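Boson hub keeps its old schedules after factory reset and move to a second account

Community > Hubs and Bridges > Boson

Inese Ramanauskas
Posted 2019-10-03

I have a Boson hub that was registered to my Kitura account. I want to move it to a separate account used for a rental unit. The steps I followed:

Opened the Kitura app, selected the hub, chose Remove Device and confirmed.
Held the recessed button until the status light went from solid white to blinking amber, then released it.
Signed out, signed in with the second account and added the hub through Add Device > Hub.

The hub was accepted by the second account and shows as online. The paired accessories are gone, as expected. However, the schedules from the first account are still running. The two Fidance plugs I paired again afterward switch on at the times I had set under the old account, and the schedule list in the app is empty, so there is nothing for me to delete. I created a dummy schedule and deleted it in case that would force a refresh. No change.

Firmware is up to date according to the app. The router is the same one as before, and the hub is on Ethernet. Power cycling the hub doesn't help. Is there a deeper reset than the one with the recessed button, or are the schedules stored somewhere else?

Greer Yule
Reply

Just reset it again. Mine needed two tries. Make sure the light is amber and not orange-red when you let go, they look nearly the same and one of them is only a network reset.

Aigars Lill
Reply, marked as accepted by the original poster

There are two places a schedule can be stored with this hub, and the recessed button clears only one of them.

Cloud schedules are kept in the Kitura account. They are sent to the hub when they fire. Removing the device from the account deletes them.

Local schedules are written to the accessory itself if the accessory supports it. The Fidance plugs do. The hub writes a copy of the schedule to the plug at pairing time and again whenever you edit it, so that the plug keeps working when the hub is offline. A hub reset erases the hub's pairing table but sends nothing to the plugs. When you pair a plug again, it keeps whatever is in its own memory. The app lists cloud schedules only, which explains the empty list you see.

To confirm that this is the cause, unplug the hub from power and leave the Fidance plugs connected. If they still switch at the old times, the schedule is in the plugs.

To clear it:

1. In the app, open the plug, go to Settings > Advanced and turn off Offline Operation. Wait for the spinner to finish. If you skip the wait, the setting reverts.
2. Remove the plug from the hub. Use Remove, not Replace. Replace is meant for swapping a dead accessory and copies the old data to the new one.
3. Hold the button on the plug until the LED blinks fast, and keep holding until it goes dark. Releasing it during the fast blink puts the plug in pairing mode without erasing memory. I suspect this is what happened in your case.
4. Pair the plug again under the second account.
5. Open Advanced and turn Offline Operation back on if you want it.

Do this for each plug separately. Don't put more than one in pairing mode at a time, or the app may give them the wrong names.

Regarding the light colors in the reply above: solid red on this hub is a firmware recovery state, and the network reset blinks white. If you saw blinking amber, the factory reset was done. Repeating it will only cost you the pairings.

Another thing to check is the time zone. After an account change the hub takes its time zone from the new account's profile. If the profile has none set, the hub falls back to UTC. Schedules you create from now on will be off until you fill it in under Account > Home Location. The local schedules in the plugs use the offset they were written with, so they can look correct while the new ones are wrong.

Inese Ramanauskas
Comment

Confirmed. With the hub unplugged, both plugs still switched on at the old time. I had been releasing the button during the fast blink. After holding until dark and pairing again, the old schedules are gone. The time zone field was also blank, now set. Thank you.

Helju Uibo
Reply

Adding this for people who find the thread with other accessories. The Jacobs wall switches also store schedules locally, but they have no Offline Operation setting in the app. For those, remove the switch from the hub first, then press the top and bottom paddles together until the switch clicks. The erase can take up to 3 minutes, and the switch won't respond to anything during that time. Don't cut power to it.

Battery sensors are not affected. They only report to the hub and have no schedule memory.

If you still have access to the first account, check Shared Access there as well. I had a hub in January where an old automation belonged to a second household member's login, and it kept sending commands until that person's access was removed.

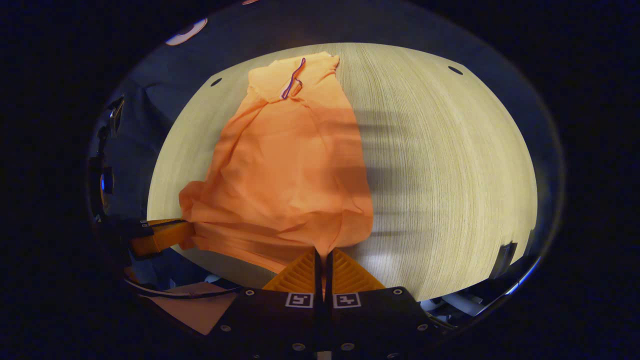

Orange garment with purple-and-white trim, on a wooden tabletop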